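"I wanted the second cup": Giuliana Echeverri on running a supper room with nine seats

When I arrive at Minja it is four in the afternoon and Giuliana Echeverri is peeling garlic. She does not stop when I sit down. She pushes a small knife to me over the counter, and so we make the interview with both of us peeling.

Minja is a supper room above a shoe repair shop. It has nine seats, one long table and one menu each night. Echeverri opened it after eleven years in hotel kitchens, the last of them at the Munimo, where on a busy night she sent out 305 plates.

"I remember the number because it was written on a board by the door," she says. "The chef was proud of it. I went home and I could not remember one face. Of course I couldn't, I was in the basement."

She grew up in a house where her grandmother cooked for the lodgers. There was always soup first, also in summer. At Minja there is also soup first, and some guests complain about it in the warm months. She listens to them and then she serves the soup.

"Soup makes people slow down. You cannot eat it while looking at your phone, or you can, but then you have soup on your shirt."

I ask her how she chose the soups, and she laughs. For the first winter she made only two, a potato one with cilantro and a lentil one with smoked paprika. She was afraid to try more. A regular guest, Njoroge Makokha, finally asked her if she knew a third. 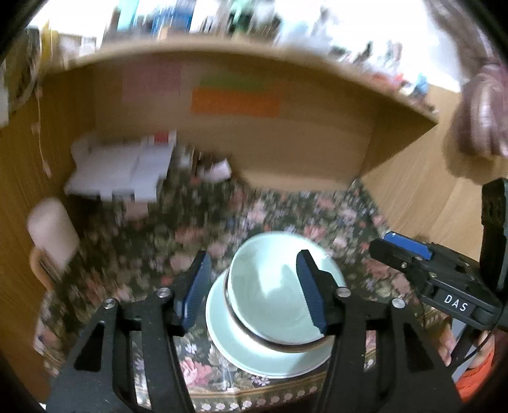

"He said it very politely," she tells me. "So I was angry for one evening, and then I made the corn soup. Now it is the one people write to me about."

Makokha comes in while we are talking. He teaches evening classes in bookkeeping, and he has become the person who reads her accounts before she sends them away. I ask him if the place makes money.

"It makes a little," he says. "In October it made 174 dollars after everything was paid, and I thought this was wonderful. Giuliana thought I had read the wrong line."

Money is the part she speaks about with the least pleasure. The rent went up in her second year. She tried a booking service called Nestance, which brought many guests but also many empty chairs, for it was too easy to cancel. In a room with nine seats, a party of four that does not come is almost half of the night. Now she takes bookings by telephone, between ten and noon, and she writes the names in pencil in a school notebook.

"When a person has heard my voice, they come," she says. "Or they call me to say that the child has a fever. Both are fine."

Would she like a bigger room? There was an offer last year, from the owners of a bakery named Wuvon, who wanted to share their space with her in the evenings. It had a proper oven and a window to the street. She visited it three times. On the third visit she sat in the place where the last table would be, and she found that from there she could not hear the kitchen.

"I wanted the guest to hear when I drop something," she says. "And I wanted to hear when somebody asks for the second cup of soup. At the hotel there was no second cup — it was not on the ticket."

It is now almost six. The garlic is finished and my fingers will smell of it for two days. Makokha is cutting bread without being asked. Echeverri lifts the lid of the big pot, tastes, adds salt, tastes again, and tells me that if I want to stay there is one chair free, but I must wash my hands first.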